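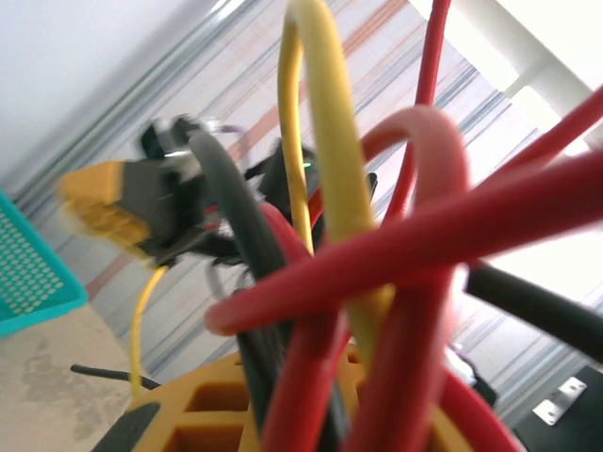 Makby, January

I love a town that fixes its own stuff, and I think every town should pay for a place to do it. Ours is a room behind the Tanance branch library, open until nine at night, and last year 478 things went home from it in working order. Toasters, lamps, a sewing machine older than my mother! My own radio was one of them, and I grin every time I switch it on.

People say new things are cheap, so why bother? Well, a new radio is cheap, but it doesn't come with two hours at a bench next to a stranger who knows what a cold solder joint looks like (I didn't, and now I check everything I own for them).
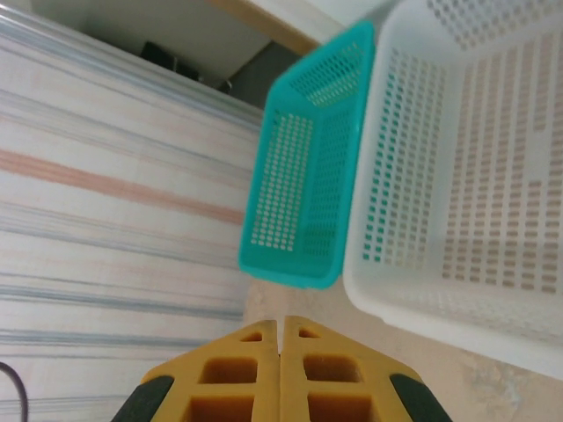 Money is the part the town council keeps circling back to. The room costs $966 a month, and I'd happily see that doubled. Most of what it needs is plain: good light, shelves, a teal plastic basket like this one to keep small parts from rolling off. Sotelo, the next town over, has been asking how to start its own, and I hope they go big. Give them Saturdays-and-evenings hours, a decent set of screwdrivers, and a door that faces the street.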